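Fotitz Building, second floor: monthly safety walk
Inspected by Angelica Soriano, September 19, 2025

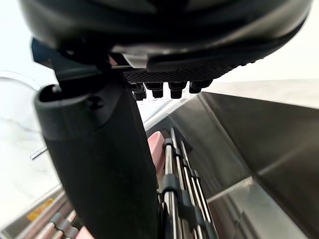

Same route as in August, starting at the east stairwell. Items marked OPEN stay on the list until Dexter Lumanlan signs them off.

Exit doors
East: OK. Opens fully, closer works.
West: OPEN. Latch sticks. You have to push twice. Reported in August too.

Fire extinguishers
Hallway: OK. Gauge in the green, tag current.
Break room: OPEN. Tag is missing. Pressure looks fine.

Emergency lights
OK. All came on with the test button. The one by the restrooms is dimmer than the rest, so Lorna Estrella will order a battery.

Storage room
OPEN. Boxes stacked too close to the sprinkler head. Top row has to come down. Shelf limit is 200 pounds and the label is peeling.

Electrical
Panel clearance: OK.
Extension cords: OPEN. A 50-foot cord is still being used as permanent wiring behind the copier. Needs an outlet. Quote from Pangilinan is $420.

First aid kit
OK. Restocked by Honeylyn Tan. Burn gel is on back order.

Floors
OK. Mat at the west door curls at one corner. Tape it down for now.

Copies to Dexter and Lorna.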